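26 Mar 2020

Day whatever of staying in. I have now washed my hands so often that my knuckles look like a lizard's. Shanti Malhotra called at nine to ask if I had started the sourdough, and I said yes, the way you tell the dentist you floss.

Terrazzo everywhere, and I still like it.
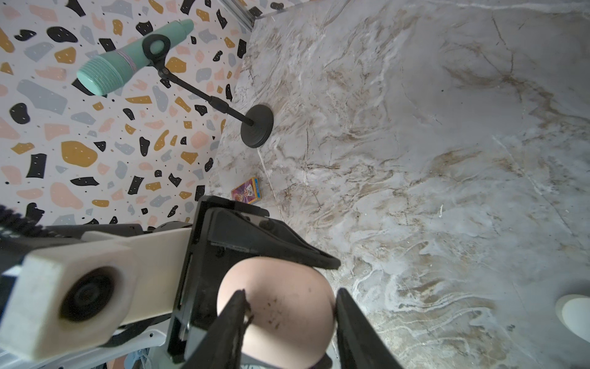
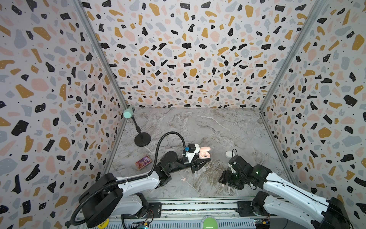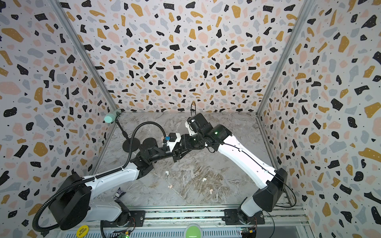

### Filed under: House, Bread, Complaints

So, the sourdough. I did start it after she hung up, to turn a lie into a slightly early truth. Equal parts flour and water in the old Benítez pickle jar, which has been through the dishwasher twice and still smells like dill. Shanti's instructions run to 2 pages and include the word "journey." I skipped to the part with amounts.

The flour is another matter. The store had none of the normal kind on Monday, only rye and something called Ferik, which comes in a brown bag with a drawing of a mill and costs what I used to pay for shoes. I bought the Ferik. It is coarse, it is gray, and when I stirred it the jar looked like something you'd use to set fence posts. Shanti says gray is fine. Pink is the color to worry about, or orange. I asked what happens with pink and she said "you throw it out and you don't sniff it first," with the tone of a woman who had sniffed it first.

Rest of the morning: tried to work at the kitchen table. The chair there is good for about 40 minutes, which is a full meal and a polite amount of talking, and after that it starts in on the hip. Moved to the couch, then the bed, then back to the chair with a pillow. Answered four emails, all of which hoped I was well in these strange times. I hoped they were well too. We are all extremely well.

Lunch was beans on toast. Supper will be beans beside toast.

Shabnam Bugti from downstairs left a jigsaw puzzle outside my door, wiped down and sealed in a freezer bag like evidence. 800 pieces, "Harbor at Vutavport," and I would say two thirds of it is sky. She wrote on the bag that one piece is missing but she won't say where, so as not to spoil it. I have known Shabnam for six years and can't tell if that was a joke. I did the edges between two and four o'clock and have most of the left side plus one boat. Half a boat. The other half may be a shed.

Wrote her a thank-you note, then stood in the hall wondering if a note was rude, being paper. Slid it under her door with my foot.

The walk: up to the Horkudley gates and back, on the side of the street with no dogs. Everyone crosses over now when they see you coming and then gives a big wave to show it isn't personal. A man waved at me so hard he dropped his oranges. I couldn't go help, so I stood there and pointed at the one he'd missed. It was down by the storm drain. We were both quite formal about it.

Mom called at five. She is 82 and has decided this is all very manageable compared with the winter her pipes burst. She's rearranged her freezer by month and says she is set through June, apart from ice cream, where her planning seems to have broken down. She wanted to know what I was eating. I said I was making bread. She said oh, everybody is.

Checked the jar at 7. There are 2 bubbles, or else one bubble and a bit of bran. Sent Shanti a picture anyway and she wrote back "she's ALIVE" with a row of hearts, so I guess it's a she, and I guess I have to feed her at breakfast.

Need to get: dish soap, stamps, hand cream, flour if there is any. Return Shabnam's freezer bag – wash it first.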